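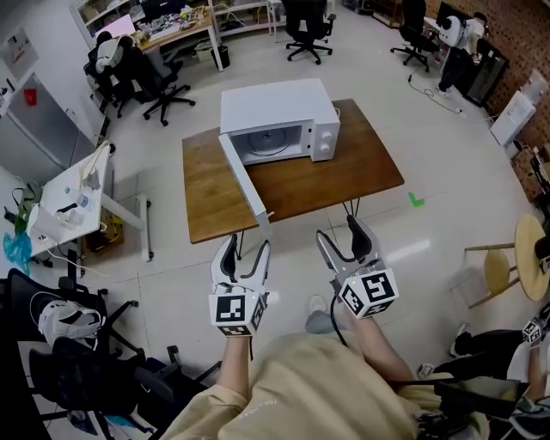
Features > Automation > Teaching by Hand

The Gripper Without the Arm

At Tralness, a contract laboratory that prepares training data for household robots, most of the teaching is done with no robot present. An operator holds one gripper in each hand and performs the task as a robot would have to perform it, with two jaws per hand and no fingertips. Opening a microwave is among the standard tasks. The recorded motion is later replayed, filtered and used to train a policy for a two-arm machine.

Each hand-held unit carries a cube printed with black-and-white fiducial markers below the jaws. The markers give the tracking software a known geometry from which to recover position and orientation. Jaw opening is logged separately. The two streams are merged on a common clock, and any recording in which they drift apart is rejected.

The lab also runs a conventional remote-control station, in which the operator moves a pair of leader arms and the robot follows. Marek Dvořáček, who maintains both systems, rates them differently depending on the job. Remote control yields data that the robot can by definition execute, because the robot executed it. It is slow, and the operator feels little of the contact force. With the hand-held units, a hinge or a latch pushes back directly on the wrist. The cost comes later, when some trajectories prove to be outside the reach of the arm.

"A person will lean, step around the door and finish the motion from the side," Dvořáček said. "The arm is bolted down. We have to teach the operators to stand like something bolted down."

Training a new operator takes 12 hours, most of it spent on posture and pace. Hedvika Hrnčiar, who wrote the lab's operator manual, asks for one continuous motion with no regrasping unless the task sheet calls for it. Markers must stay in view of the tracking camera. A forearm that crosses in front of the opposite cube produces a gap, and gaps longer than five samples are not interpolated.

Doors are harder than they look on a task sheet. The handle or edge travels on an arc, and a rigid two-jaw grasp must either rotate with it or slip in a controlled way. Light appliances add a second problem, as pulling on the door can shift the body across the tabletop. Operators may steady the oven with the second gripper, and the manual treats this as a separate variant with its own label.

The lab's target for a single task is 2000 accepted demonstrations, split across 10 operators so that no one person's habits dominate. Appliance position is changed between sets. The July intake will add drawers and screw-top jars, the latter requested by Nuvham, which builds the arms on which the policies are tested.

Noel Tolentino, who handles that testing, would prefer fewer demonstrations and more recorded failures. A policy trained only on clean openings has no example of what to do when the jaws slide off the door. Tralness has so far collected recoveries only on the remote-control station. A protocol for the hand-held units is in draft.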